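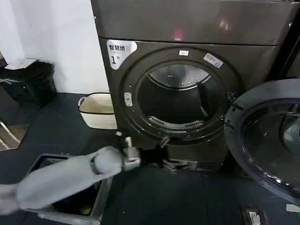
Laundry cell, Tumcombe site. Periodic inspection, August. Inspector: Iona Strachan. Checklist revision 52. The cell is one two-arm robot serving the dryers, and every item below is checked at dryer 1 unless a comment says otherwise. The numeral on the white label at the upper left of the front face was compared against the station name in the cell program. Match. Keep the label clean; the station check reads from it.

Section A. Access and floor

A1. Emergency stop reachable from both sides of the cell. Pass.
A2. Flooring flat, no lifted edges in the robot's travel area. Pass.
A3. Dryer isolated before hands go in the drum. Pass. Lockout tag 222 used and returned.
A4. Floor outlet box cover closed. Pass.
A5. Baskets inside taught pick area. Pass with comment. Pick area markings are worn on the wall side. Re-mark before the next periodic.

Section B. Arms and grippers

B1. Wrist joints, play by hand with drives off. Pass, both arms.
B2. Finger linkage bolts, witness marks aligned. Pass with comment. One mark on the left linkage is faint. Torque checked, mark redrawn.
B3. Fingertips, wear and cuts. Pass. Spare set is in the Tellen cabinet, top drawer.

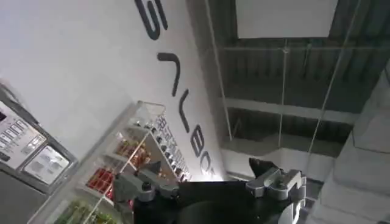
B4. Gripper opens to full travel with no hesitation. Pass. Ten cycles at reduced speed, then ten at program speed.
B5. Wrist camera bracket tight, lens clean. Pass. Use the dry cloth only. Solvent wipes haze the cover.
B6. Gripper cable, strain relief and bend at full reach. Fail at first check. The clip had slid toward the wrist and the cable pulled tight at the far end of the door stroke. Clip moved back and locked. Rechecked, pass. Look at this again on Sunday.

Section C. Door handling

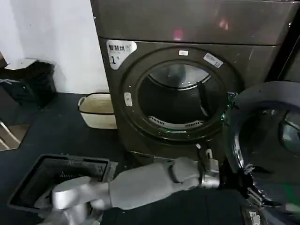 C1. Door stroke, run at reduced speed with one person at the stop. Pass with comment. The forearm has to cross low in front of the machine to get the gripper to the lower rim of the open door, so clearance to the base panel is checked over the whole move and again at the end point. Any contact is a fail, including a light rub. No contact this time.
C2. Contact force limit, door contact. Set to 69 in the Brovgate controller. Reads 69. Pass.
C3. Latch plate on the left of the door ring, secure and free of lint. Pass.
C4. Hinge play. Pass. Slight drop when the door is lifted by hand, within limit.
C5. Robot stops if the door is held. Pass, both directions.

Section D. Open items

D1. Re-mark pick area, wall side. Owner: Chu.
D2. Recheck cable clip from B6. Owner: Strachan.

Items open: 2. Cell released to normal running with both items open. If the clip has moved again, take the cell out of service and replace the clip before any further door moves.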